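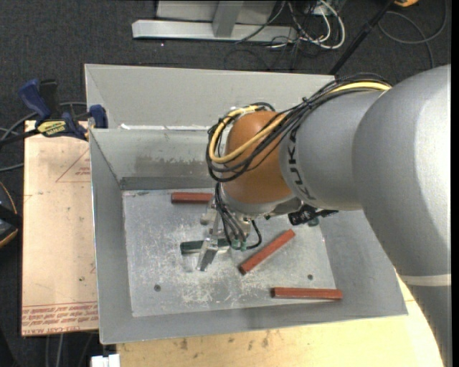 Stela Voicu
Apr 27, 2024

1/ Our bin picking paper is up, so I'm posting a short thread on the method and the main result. It's joint work with Emiliano Camacho and Halyna Hnatiuk. The question was narrow: can an arm learn to pick bars out of a metal bin when all of its training labels come from its own failed and successful tries?

2/ The usual way to get labels is to have a person mark good grasp points in images. That works, but it's slow, and people mark what looks graspable to a person with two hands. A parallel gripper has other problems, mainly where the fingers will fit.

3/ So we skipped the marking. The arm picks a spot and an angle, closes, lifts, and checks the finger gap. If the fingers closed all the way, it's a miss. If they stopped at the width of a bar, it's a hit. That one bit is the whole label.

4/ The first policy is close to random. It only knows where the bin floor is and that it shouldn't drive a finger into it. You can see from our floor that it didn't always respect that second part. Those scuffs are years of several projects, to be fair, but we added our share.

5/ We call the method Jindlow. It keeps two things from each try: the view from the fixed camera before the arm moves in, and the hit or miss. After every 300 tries we retrain and go again. There is no reward shaping and no simulator.

6/ The part that I think is new is what we do with misses. Most self-labeled setups treat every miss the same. We split them by what the bar did. If the bar didn't move, the grasp was in the wrong place. If it moved, the place was close and the angle or the depth was off.

7/ You get that split by comparing the camera view before and after. It costs nothing extra on the hardware side. Halyna wrote the comparison step and it's a very short piece of code.

8/ Result: with the split, the policy got to its final success rate after 1,000 tries. Without it, the same network on the same arm was still climbing at that point. We ran each version 9 times from scratch, and the ordering was the same in all the runs. Full curves are in section 4.

9/ Bars flat in the open are easy. Both versions learn those early. The gap between them comes almost entirely from bars near the walls, where a finger has to go down between the bar and the slope, and from bars with one end resting up on the edge of the floor.

10/ With one end up, the bar is tilted, and a straight-down grasp tends to slide along it. The split version learns to tilt the wrist a little to match. We didn't put that in. It's allowed to tilt up to 30 degrees and it settled on using that only for those cases.

11/ What didn't work: color. We used green and red bars because we had hoped to ask for one or the other by color and have the arm leave the rest alone. The grasping carried over fine. The choosing was poor when two bars touched, and we took that section out of the paper.

12/ Also didn't work: moving the bin. Shift it a little and success drops, and you need a fresh round of tries to get it back. That's why ours is clamped. Jacinto Olvera is looking at whether a second camera view fixes this. I don't know yet.

13/ Cables. A policy that's free to turn the wrist will wind up its own hoses if you let it. We limit total rotation over a session and unwind between rounds. It's one line in the appendix and it took more of October than any other line in there.

14/ Limits, plainly: one arm, one gripper, one bin, one kind of part. Bars are a friendly shape. I wouldn't assume any of this holds for bags, cups, or anything soft. Heriberto Pacheco at Konemport is going to try it on castings, and I'd like to see it fail there in some useful way.

15/ Code and the full set of tries, misses included, are linked from the paper page. If you only want one thing, take the before/after comparison. It should drop into most self-labeled setups without changing anything else.

16/ Someone asked about cycle time. It's slow. We never tuned it, and the arm waits for the second view every time. In normal use you can turn that off, as it's only needed for training.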